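Adlow Weinkühler im Test: zwei Zonen, wenig Lärm, eine schwache Anleitung

Ich trinke nicht viel Wein, aber ich kaufe ihn gern. Das ist ein Problem, wenn man in einer Wohnung im dritten Stock lebt und der Keller neben der Heizung liegt. Im Sommer habe ich dort 24 Grad gemessen, und danach habe ich keine Flasche mehr hinuntergetragen. Deshalb steht seit dem Frühling ein Weinkühler von Adlow in meinem Flur. Ich möchte berichten, wie er sich im Alltag verhält. Deutsch ist nicht meine Muttersprache, ich bitte also um Nachsicht, wenn ein Fachwort nicht ganz genau sitzt.

Was man bekommt

Der Kühler hat zwei Zonen, oben die kältere für Weisswein und Schaumwein, unten die wärmere für Rotwein. Er ist ein Standgerät und hat eine Glastür mit dunkler Tönung. Der Hersteller gibt 100 Flaschen an. Diese Zahl stimmt nur, wenn man ausschliesslich schlanke Bordeauxflaschen einlegt und den Platz über dem Kompressor auch benutzt. Ich habe viele Burgunderflaschen, und die sind unten breiter. Bei mir waren die Böden lange vor dieser Zahl voll. Wer Champagner lagert, verliert noch mehr Platz. Das ist bei allen Marken so, trotzdem hätte ich mir eine zweite Angabe im Prospekt gewünscht.

Die Böden sind aus Buchenholz und laufen auf Schienen. Man kann sie zu zwei Dritteln herausziehen, ohne dass etwas kippt. Ein Boden hat am Anfang geklemmt. Ich habe die Schiene mit etwas Kerzenwachs eingerieben, seitdem geht es gut. Das Holz roch die ersten Tage ziemlich stark. Ich habe die Tür einen Nachmittag offen gelassen, bevor ich die Flaschen hineingelegt habe.

Temperatur

Hier war ich am meisten neugierig. Ich habe in jede Zone ein Thermometer von Drilta gelegt, eines von diesen kleinen Geräten, die den höchsten und den tiefsten Wert speichern. Oben hatte ich 8 Grad eingestellt. Gemessen habe ich zwischen 7,4 und 9,1. Unten, bei eingestellten 13 Grad, lag der Wert zwischen 12,6 und 14. Damit kann ich leben. Der Wein in der Flasche reagiert ja viel langsamer als die Luft, und kleine Schwankungen kommen bei ihm kaum an.

Weniger gut ist es, wenn man die Tür länger offen lässt, zum Beispiel beim Einräumen. Danach braucht die obere Zone mehr als eine Stunde, bis sie wieder ihren Wert hat. Die Anzeige aussen zeigt in dieser Zeit schon wieder 8 Grad. Ich vermute, dass der Fühler sehr nah am Ventilator sitzt.

Die Feuchtigkeit kann man nicht einstellen. Bei mir blieb sie meistens über 55 Prozent, im Winter wird sie wahrscheinlich niedriger sein. Für Flaschen, die man innerhalb von einigen Jahren trinkt, halte ich das für ausreichend. Für eine Lagerung über zwanzig Jahre würde ich ein anderes Gerät suchen.

Lärm und Strom

Der Kompressor ist leise, aber nicht unhörbar. Im Flur stört er mich nicht, im Schlafzimmer würde er mich stören. Er läuft an, brummt einige Minuten und hört mit einem kleinen Klicken auf. Die Vibration ist schwach. Ein Glas Wasser auf dem Gerät hat keine Wellen gezeigt, was natürlich keine wissenschaftliche Messung ist.

Im Wohnzimmer meiner Schwester steht das kleinere Modell von Huanca, das ohne Kompressor arbeitet. Es ist stiller, schafft aber an heissen Tagen die niedrige Temperatur nicht. Man muss wählen, was einem wichtiger ist.

Laut Messstecker und auf das Jahr umgerechnet komme ich auf 354 Kilowattstunden. Im Datenblatt steht weniger. Mein Flur ist allerdings warm, und ich öffne die Tür oft, manchmal nur zum Schauen.

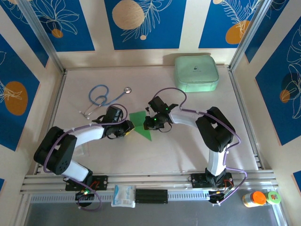
Jorunda schreibt im Kommentar, dass sie denselben Kühler hat und mit der Anleitung fast verzweifelt ist: Die Taste für die Zonen müsse man drei Sekunden halten und dann loslassen, bevor die Zahl blinkt, sonst stelle man beide Zonen gleichzeitig um. Ausserdem habe sie die Innenbeleuchtung wochenlang nicht ausschalten können.

Das kann ich bestätigen. Die deutsche Anleitung ist offenbar aus einer anderen Sprache übersetzt, und einige Sätze verstehe ich auch nach dreimal Lesen nicht. Das Licht schaltet man aus, indem man die Lampentaste und die Minustaste zusammen drückt. Auf der englischen Seite steht es richtig, auf der deutschen fehlt die Minustaste.

Kundendienst

Einmal musste ich anrufen, weil die Türdichtung oben nicht ganz anlag. Den Service macht für Adlow die Firma Clurnari. Ich habe am Dienstag angerufen und zwölf Minuten gewartet, dann war die Dame sehr freundlich. Die neue Dichtung kam per Post und kostete nichts. Einsetzen musste ich sie selbst, mit warmem Wasser und etwas Geduld.

Meine Bewertung

Gut gefallen mir die stabile Temperatur, die Böden und das tiefe Brummen, an das man sich schnell gewöhnt. Nicht gefallen haben mir die Flaschenangabe und die Anleitung, und auch das Schloss fühlt sich billig an. Der Schlüssel hat bei mir etwas Spiel. Ich gebe vier von fünf Punkten. Vor dem Kauf sollte man die Tür des eigenen Flurs ausmessen, denn mit Verpackung ging das Gerät bei uns nicht hindurch, und wir mussten den Karton im Treppenhaus aufschneiden.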